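穴あきの指か、平たい指か　Sternvilleの作業室で続くグリッパー比べ

2021年11月29日

Sternvilleの駅から川沿いの道をしばらく歩き、自転車屋の角を曲がった先に、Romikの作業室があります。入口の引き戸は少し重く、開けるとまず靴箱があって、その奥から、かちり、かちりと小さなモーターの音が聞こえてきます。ここで10月から、ロボットアームの先に付ける「指」の比較が続けられています。先日ようやく前半の区切りがついたと聞き、お茶をいただきながら、ゆっくり話をうかがってきました。

比べているのは、二種類の二本指グリッパーです。片方は以前から使ってきた平たい金属板の指で、内側に薄いゴムが貼ってあります。もう片方が、この夏に試作を終えた樹脂製の指で、作業室では「Plosimari」と呼ばれています。先へ向かって細くなり、長さの方向に四角い抜き穴が並ぶ形です。名前の由来を尋ねると、設計を受け持つXieさんは少し照れくさそうに、最初に保存したファイルの名前がそのまま残ってしまっただけで、意味はまったくないのだと教えてくれました。変えようという話は何度か出たものの、部品箱のラベルまで刷ってしまったので、もうこのままになりそうだということです。

試験の中身は、聞いてみるとたいへん地味なものです。机に置いた軽い日用品を片方のアームでつかみ、持ち上げて、決めた場所に下ろす。それを繰り返し、落としたか、傾いたか、つかむ前に押してしまったかを記録していきます。用意した品物は14種類。コップや小瓶、歯ブラシ、丸めた布、乾電池の箱など、どこの家の台所や洗面所にもありそうなものばかりです。一つの指につき300回を一組とし、組の途中では指の交換も設定の変更もしないという決まりにしています。前半で積み上がった記録は、二種類の指を合わせて2000回ほどになりました。

取りまとめ役のFouzia Abbasiさんは、もともと食品工場の包装ラインで搬送装置の調整をしていた方です。工場では同じ形のものが同じ向きで流れてくるので、指の形は一度決めればそれで済んだのだそうです。「家の中のものは、こちらの都合で並んでくれませんからね。コップ一つでも、壁に寄っていたり、隣とくっついていたりします。私はそこが面白くて、こちらの仕事に移ってきたようなものなんです」と、湯のみを両手で包むようにして話してくださいました。湯のみのふちが欠けているのは、ずっと前の試験でアームに渡してしまった名残だそうで、それでも気に入って使い続けているとのことでした。

さて、前半の結果です。乾電池の箱のように角がはっきりした品物では、平たい金属の指のほうが成績がよく、置いたときの向きのずれも小さく収まりました。いっぽう丸いものや、側面が少し斜めになったものでは、樹脂の指のほうが落とす回数が少なくなりました。押しつけたときに指の腹がわずかにたわみ、相手の丸みに沿うためだろう、というのがXieさんの見立てです。ただし、たわむことには困った面もあって、細い歯ブラシの柄をつまむと指先が左右に逃げ、つかみ損ねが続いた組もありました。歯ブラシの記録用紙だけ余白に鉛筆の書き込みがびっしりで、読ませていただくと、だんだん字が荒くなっていくのがわかります。

意外に手間がかかったのは、品物の側ではなく、つかむ力の設定でした。金属の指で決めた値をそのまま樹脂の指に使うと、たわみに力を取られて保持が甘くなります。かといって強くすれば、今度は薄いコップがへこみます。そこで最初の二週間は本番の記録を取らず、力と閉じる速さの組み合わせを20通り試して、指ごとに別の値を持たせることにしました。条件をそろえるための比較なのに条件を変えてよいのかと、室内でもずいぶん議論になったそうです。結局、それぞれの指が無理なく働く値で比べるほうが使う人の役に立つ、というところに落ち着きました。採用しなかった組み合わせの記録も捨てずに残してあり、報告書の付録に載せる予定です。

カメラの置き方も、途中で見直されました。当初は手首に付けた小型カメラの映像だけで位置を合わせていましたが、指が品物に近づくと、肝心の指先と品物のすき間が見えにくくなります。そこで机の全体を見渡せる固定カメラを加え、近づくまでは固定側、最後のところは手首側、と映像を切り替える方法を試しています。切り替えの瞬間に腕がためらうように止まる癖がまだあって、Xieさんはこれを「考え中」と呼んでいました。見ているこちらは、つい「もうちょっと右ですよ」と声をかけたくなってしまいます。

もう一つ、見学していて感心したのが、机の上の整え方でした。品物を並べるときは、まず大きな紙の図面で場所を確かめ、それから手で置いて、固定カメラの画面で見直します。置き直しのたびに担当者が同じ声の調子で「置きました」「見ました」とやりとりするのが、なんだか茶道の所作のようで、はじめは笑っていた見学の学生さんたちも、しばらくすると静かに見入っていました。机を拭く布まで専用のものが決まっていて、洗って干す当番もあるそうです。当番表には、インターンの方が描いたという、指を広げたグリッパーの似顔絵が添えられていました。
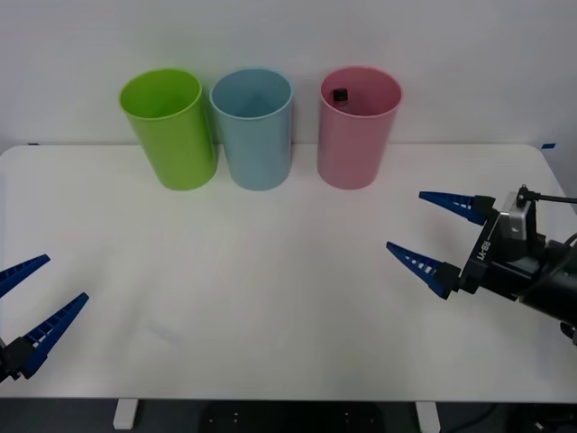 後半の課題は、両腕を使う作業です。前半は片腕ずつの試験でしたから、二本の腕が同じ机の上で邪魔をし合わずに動けるかどうかは、まだきちんと調べられていません。そのため左右とも抜き穴の並ぶ青い指にそろえ、コップと小瓶から始めることになりました。奥の壁際に並べた三つのコップは、黄緑と水色がほとんど触れ合うほど近く、桃色だけが少し離れています。指を差し込むすき間の広さが一つの並びの中で違ってくるので、同じコップでも難しさが変わるのだそうです。桃色のコップには黒いふたの小瓶が入っていて、外に出ているのは上のほうだけですから、指をどの角度から下ろすかで、コップのふちに当たるかどうかが決まってきます。Abbasiさんはこの配置を、後半のいちばん初めの課題に選びました。

段取りとしては、片方の腕でコップを軽く支え、もう片方の腕で中の小瓶を抜き取り、手前の広いところに立てて置く、というものです。人間なら話をしながらでも済ませてしまう動作ですが、支える側が強すぎればコップがゆがみ、弱すぎれば小瓶と一緒に持ち上がってしまいます。支える役と抜く役で力の値を分けるのか、それとも途中で変えていくのか、制御の受け持ちと指の受け持ちとで意見が分かれていて、話をうかがっている間にも、隣の机でホワイトボードの図が描かれては消されていました。どちらの案も短い組で一度ずつ走らせてみて、それから決めるそうです。

指そのものの手直しも並行して進んでいます。歯ブラシで苦労した経験から、樹脂の指の先端だけを少し厚くした改良版が作られ、抜き穴の間隔を変えたものも待機中です。ただ、いちどきに変えてしまうと何が効いたのかわからなくなりますから、厚みを変えたものを先に、穴の間隔はその次に、という順番を守るのだとXieさんは言います。早く付けてみたいでしょう、と水を向けると、「毎朝、箱を開けて眺めるだけにしています」と笑っていらっしゃいました。

前半の記録をまとめた報告書は、Romikの受付で希望者に配られています。品物ごとの集計表のほか、つかむ力の調整の経過と、落としたときの状況を書きとめた短いメモも収められています。表の読み方がわからないときは、受付で声をかければ担当の方が出てきて説明してくださるとのことで、近所の工作教室の先生がさっそく二度も通われたそうです。指の図面については、改良版の試験が済んでから公開するかどうかを決める予定です。

見学を希望される方は、前もって受付へご連絡ください。試験中は品物の並んだ机に手を触れず、床のケーブルにも気をつけてお入りください。お手持ちの品で「これはつかめるだろうか」というものがあれば、割れ物と生ものを除いて、相談に乗っていただけるそうです。私は眼鏡ケースをお預けしてきました。まだ順番は回ってきていないようですが、連絡をいただいたら、またあの引き戸を開けにうかがうつもりでおります。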